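About Kanoston

Kanoston Automation is a training and integration center in Kirkport. The center was founded by Heriberto Barajas and Teresa Lis to help small manufacturers and packing companies bring robots into their daily work. It now employs 40 people and offers courses in programming, cell safety and maintenance.

Each year the center opens its doors to the public. The most recent open day was held on 27 July 2019 and welcomed up to 600 guests, among them students from Kirkport schools, local employers and families of staff. Visitors were received by Yesenia Varela, Director of Education, and were shown through the teaching rooms and the main hall in groups of 15.

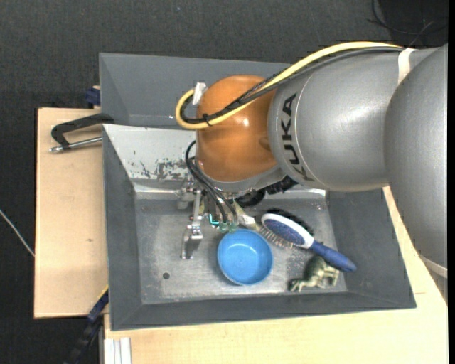 Demonstrations in the main hall were led by Apolinar Mendoza, head of the picking and handling section. His talk dealt with the handling of mixed household goods, a subject the section has studied for three years, and with the difficulty of planning a grip for items that differ in shape and size. Guests were invited to put questions to the engineers after each session.

Kanoston also receives school and company groups by appointment throughout the year. Visits include a safety briefing, a tour and a demonstration. Closed shoes are required in the main hall, and children must be accompanied by an adult. Requests should be sent in writing to Mirjam Aerts at the visitor office. Dates in May are reserved for graduating classes.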